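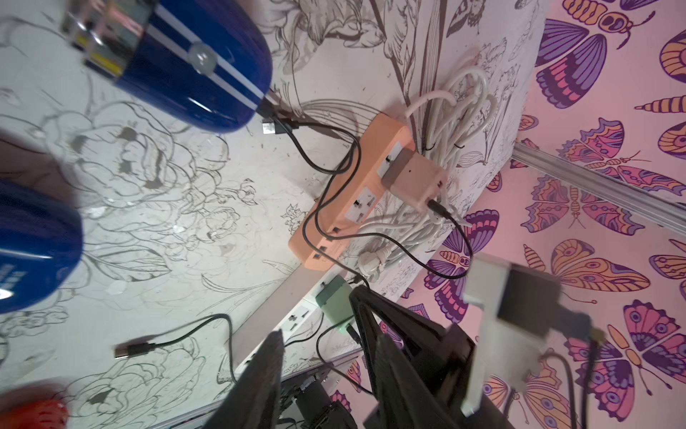 Wrist cam, peach power strip and a lot of cable

tinsnips_88
Jan 3, 2022
Got the Vivimo two-arm kit up and I'm kind of in love with it! Paid 1,120 for the pair with grippers and wrist cams. I've been running the plug and cable job all week (15 tries per session) and the wrist view is so good for lining up on a socket -- way better than my old Coman.

bramblefoot
Wrist view looks smeary to me. Can you even read a label with that?

tinsnips_88
Not while it's moving, no. Park it for a second and it's fine.

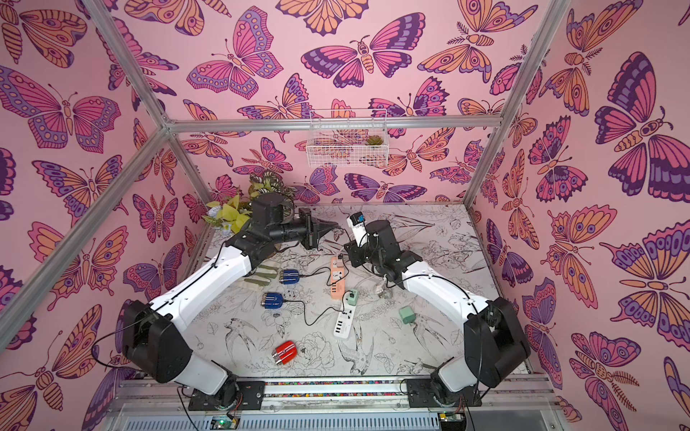

Side view, right arm holding the white and blue charger

okapi_lane
Ooh, nice grip! I've had mine since September and chargers are the best test, all those odd shapes. Do the stock fingers slip on glossy ones?

tinsnips_88
A bit. I put Cellen pads on order, 30 for the set.

bramblefoot
Still say one good arm beats two cheap ones. For plugging stuff in you want stiffness.

okapi_lane
Disagree, you need the second hand to hold the strip down! I'd buy the pair again tomorrow.

bramblefoot
Fair on the strip. Post your numbers when you hit 100 tries.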